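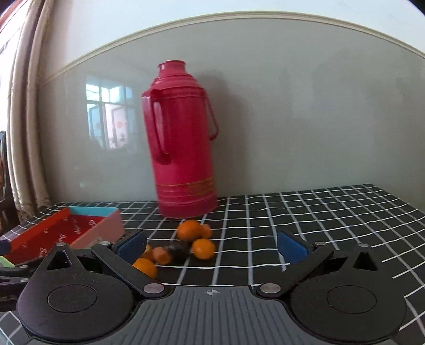 지역사회 > 주민 참여 > 마을 기금

클랜드우드 마을 기금

클랜드우드 마을 기금(Clandwood)은 네러콤(Nerercombe) 일대 주민들이 함께 조성하고 사용처도 직접 정하는 소액 공동 기금이다. 플루마드(Plumard) 지구의 골목 모임에서 출발해 지금은 11개 동네가 참여하며, 회원은 약 400가구에 이른다.

운영 방식
회원 가구는 매달 형편에 맞는 금액을 내고, 3월과 9월에 열리는 주민 총회에서 지원 사업을 고른다. 제안서는 한 쪽이면 충분하고, 청소년도 어른과 똑같이 한 표를 행사한다! 지난 총회에는 제안 29건이 올라와 22건이 통과되었는데, 역대 가장 높은 통과율이다.

주요 사업
야간 돌봄방, 이웃 간 공구 대여, 버스 정류장 의자 설치가 대표적이다. 특히 돌봄방은 저녁 8시까지 문을 열어 교대 근무를 하는 부모들에게 큰 사랑을 받고 있다. 소식지 《비》(Vi)는 기금의 수입과 지출을 한 푼까지 공개하며, 사업을 제안한 주민의 글도 함께 싣는다. 읽는 재미가 상당해서 이웃 지역에서도 구독 신청이 들어온다.

같이 보기
주민참여예산, 공동체 금융, 네러콤의 자치 조직

문의: 편집실 | 본문은 출처를 밝히고 이용할 수 있습니다 | 맨 위로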